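Notebook, July, continued from the drying entries
Varnala wash trial, second batch

Started 07:40. Second batch of cloth from the Pristmont roll, cut to the same size as the first and marked on the selvedge with laundry pen. Dry weight of the full batch before washing was 2,785 g on the floor scale. Left it by the scale overnight so it had taken up whatever moisture the room had. Humidity log is in the other book.

The question is still whether the softener in the Tinby liquid is what is slowing the drying, or whether the first batch was simply spun badly. The drum went out of balance twice on that run and the machine dropped its spin speed both times. I had not noted this until Ximena Tapia read the printout, so the drying curve from batch one should be treated with care and not averaged with anything.

Procedure as before. Cold fill, no pre-wash, 36 minutes main wash, two rinses, full spin. Detergent weighed, not poured to the line on the cap. The cap lines are hard to read and two of us got different doses from the same line last month.

Wet weight straight out of the drum: 4,026 g. Water held after spin is therefore 1,241 g. Spin speed held all the way through this time, no drops on the printout.

Weighed again at the first interval on the rack: 827 g of water left. Fan on low, window shut, door shut. The rack had been moved closer to the wall since the first batch. I moved it back to the tape marks before hanging anything. 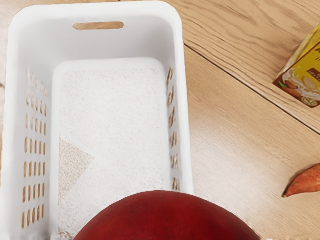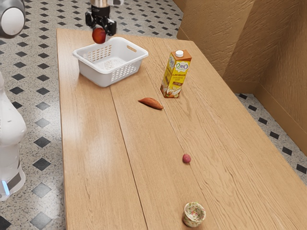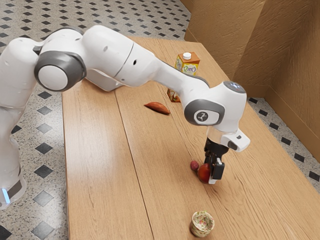

The curve is steeper at the start than batch one and then flattens in the same place, which suggests the early part is down to the spin and the later part is down to the cloth. If softener mattered a great deal I would expect the flat part to shift as well. It has not, as far as I can tell from one run. Needs a run with no softener at all before this goes any further than the notebook.

Hem samples dried last, as expected. Four layers at the corners. Checked by hand and then with the pin meter, which agreed with my fingers for once. The pin meter battery is low and the display fades when the button is held. New battery is on the order.

Hettiarachchi method for the rub test: tried it on two offcuts from the roll end. The weighted block rides up on the seam and gives a false low, so use seam-free pieces only. Colour transfer on the plain pieces was slight on dry cloth and plainly visible on damp. Offcuts are taped to the inside back cover with the side that was rubbed facing out.

Corrections to earlier pages:
The tare used for the first batch was for the old tray. The new tray is heavier. Recalculate before anyone copies the table.
"Rinse temp" in the column heading should read "inlet temp". There is no probe in the drum.

To do
No-softener run, same cloth, same load.
Repeat the batch one conditions with a balanced drum, if there is enough of the roll left.
Ask Pristmont for the finish on the roll. The label gives the weave and the width and nothing else.
Clean the lint filter and weigh what comes off. XT wants the fibre loss figure for each wash, kept on its own page.

Machine off 16:20. Cloth left on the rack, fan off, last weighing first thing tomorrow.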